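Cell Technician (Robot Upkeep), Lellby
Part time to start, full time if we both like it

Lellby is looking for someone to look after one robot cell. Just the one. It is called Clanari, after a typing error on the original purchase form that outlived the person who made it, and it picks up small plastic blocks and puts them down again. It does this all day and a fair part of the night, and it does it well as long as somebody is paying attention to it. We would like that somebody to be you.

The cell is an arm above a blue perforated table, with a wooden board to work on and a set of coloured shapes to work with. The software people upstairs use it to try out their picking code. They are clever and pleasant and should not be allowed near a torque wrench. When a pick goes wrong they will say it is the hardware, and you will say it is the code, and one of the better parts of the job is finding out.

What you would be doing

Mornings start at 8.15 with a walk round the cell before anyone switches on the arm. You check the collar at the wrist, the fixings on the gripper tube and the bolts in the table. You wipe down the board and put the blocks out. Then you run the homing routine and the touch-off, and write the result in the log. The log is a paper book. We tried a spreadsheet and people improved it.

Every 478 cycles the arm pauses and asks for a height check. This means bringing the tube down over the board at slow speed, stopping it short of the surface and measuring the gap with a feeler gauge at 12 marked points. If three or more are out, you level the board and start again. An experienced pair of hands gets through it in a quarter of an hour. Your first will take most of a morning, and the tea will be cold.

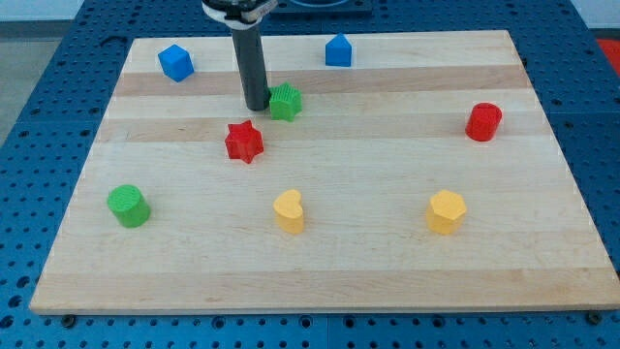

Stars are the awkward ones. A cube forgives a gripper that has wandered slightly to one side, and a star doesn't, so most drift shows up there first. You will get used to looking at a missed pick and knowing whether to reach for the hex keys or go upstairs for a conversation. You will also become the local authority on which shapes are worn and need reprinting, a title that carries no extra pay.

Beyond the daily round there is the less regular work:

Stripping, cleaning and refitting the gripper
Tracing cable faults, usually at the bend you checked last
Backing up the controller before anyone updates anything
Re-teaching the home position after a bump (all bumps go in the log, including yours)
Keeping the spares drawer in a state where a spare can be found in it

The log currently stands at 1,224 entries. We ask new starters to read the whole thing in their first fortnight. It is better than it sounds, particularly the long argument over thread-locker.

Who we are after

You have maintained machines for a living, or come close to it. We don't much mind which machines. Our last two technicians came from bakery equipment and stairlifts, and both were excellent. You can read a wiring diagram, use a multimeter without ceremony and write a sentence that the next person on shift will understand. Experience with robot arms would help, but we can teach that. We have had less luck teaching people to put tools back.

You will need to be comfortable with lock-off procedure and firm about it with others. Nobody reaches over the board while the arm is live, however senior they are and however quick they promise to be.

A degree is fine. So is not having one.

What you get

Three days a week to begin with, reviewed after 3 months. Fair pay on our technician scale, which we send out with the application form so that you needn't go through two interviews to hear it. A proper bench with proper light. A training week with Bhutto, who supply our spares and run a decent course on arm maintenance - the lunch is less decent, so bring something. There is a car park at the Flirley end of the site and a bus that mostly agrees with its timetable.

How to apply

Send a CV and one page about a fault that took you far too long to find. Tell us what you tried first, what you were sure it was, and what it was in the end. We read these before the CVs and we are suspicious of anyone whose page makes them look good throughout.

Write to Nokuthula Van der Merwe, Workshop Manager, at the Lellby main office. Applications close at the end of February. Those we shortlist will be invited for a short interview and a longer hour at the cell, where we will have loosened something.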